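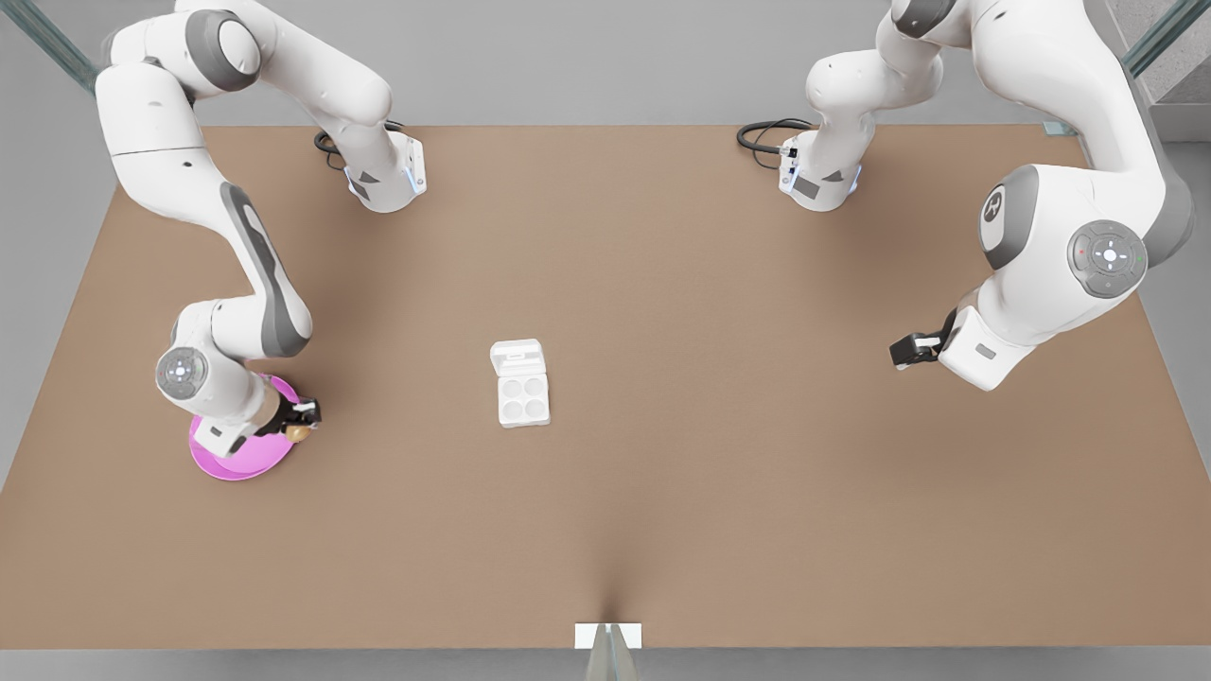 According to one guest's review of the Draltonlow Rail and Trail Pass, the pass "paid for itself by the second afternoon," and the only regret expressed was that the party had not booked an extra night at the lake end of the line. Comments of this kind reach the Slaoui Valley visitor office throughout the season, and several of the changes listed on this page were made in response to them.

Draltonlow Rail and Trail Pass
Product page - updated November 22, 2025

The Draltonlow Rail and Trail Pass is a single ticket for visitors who wish to see the Slaoui Valley without a car. It combines unlimited travel on the valley railroad and its connecting buses with entry to the marked trail network and reduced admission at participating sites. The pass is issued by the Slaoui Valley visitor office and is sold at the three main stations, at the visitor office in Draltonlow, and online.

What the pass covers

Holders may travel on all regular trains between Draltonlow and Brunari Lake, in either direction, as many times as they wish during the period of validity. The two connecting bus routes, to Upper Slaoui and to the Flalteo overlook, are also included. Seats on regular trains are not reserved. On the evening dining train, a supplement is payable and a reservation is required.

The trail network consists of 26 marked routes, ranging from a level lakeside path suitable for strollers to a full-day ridge walk. Each route begins or ends at a railroad station or bus stop. Trail maps are provided free of charge with every pass and may be collected at any staffed station.

Pass holders receive reduced admission at the Brunari Boathouse Museum, the Draltonlow Mill, and the Flalteo botanical garden. The reduction applies to the standard adult rate and cannot be combined with other offers.

Validity

The pass is available for two, four, or six consecutive days. Validity starts on the date selected at the time of purchase and ends with the last scheduled service on the final day. Days may not be split or carried over. A pass that has not been used may be moved to another date once, without charge, provided the request is received before the first day of validity.

Children under six travel free when accompanied by an adult pass holder and do not require a ticket. A child pass is available for those aged six to fifteen. The family pass covers two adults and up to three children living at the same address.

Seasonal operation

The full timetable operates from March until the close of the fall season. During the winter months, trains run on a reduced schedule and the bus to the Flalteo overlook does not operate. The winter pass is sold at a lower rate to reflect this. The botanical garden is closed in winter, but the Boathouse Museum and the Mill remain open on shorter hours.

Trails above the tree line may be closed at short notice on account of snow or high wind. Current conditions are posted at all staffed stations each morning. Closures of individual trails do not entitle the holder to a refund.

The route

Trains leave Draltonlow from the platform beside the old freight house and follow the river for the first part of the journey. The line then climbs to its highest point, Flalteo Summit, at 966 meters above sea level, before descending through forest to the lake. Passengers traveling toward Brunari Lake will find the best views on the left side of the train. The lake itself stands at 823 meters, and evenings there can be cool even in midsummer - visitors are advised to bring a warm layer.

Upper Slaoui, reached by connecting bus, is the starting point for the ridge walk. The village has a small grocery store, a bakery, and two guesthouses. Overnight guests at either guesthouse may request a packed lunch the evening before departure.

Bicycles, luggage, and pets

Bicycles are carried on all regular trains where space allows, and a separate bicycle ticket is required. Bicycles are not accepted on the connecting buses, with the exception of folding models. Each passenger may bring one large suitcase and one item of hand luggage. Left luggage service is available at Draltonlow and Brunari Lake during ticket office hours.

Dogs travel free of charge but must be kept on a leash on trains, buses, and trails. With the exception of service animals, dogs are not admitted to the museum or the botanical garden.

Accessibility

Step-free boarding is available at Draltonlow, Flalteo Summit, and Brunari Lake. Visitors who require a boarding ramp are asked to notify the visitor office one day in advance. The lakeside path is paved for its full length, with benches at regular intervals and accessible restrooms at both ends. An accompanying companion travels free upon presentation of a valid disability card.

How to buy

Online orders are confirmed by email, and the pass may be shown on a phone or in printed form. Passes bought at a station are issued on card. Lost printed or card passes can be replaced at the visitor office upon proof of purchase. Groups of ten or more are asked to contact the visitor office before ordering, as group rates are not offered online.

Refunds are available up to the day before validity begins, less a handling charge. Once validity has begun, refunds are made only if rail service is suspended for a full day and no replacement bus is provided.

Related products

Brunari Lake Boat Day Ticket
Evening Dining Train Supplement
Slaoui Valley Winter Pass
Draltonlow Mill Guided Tour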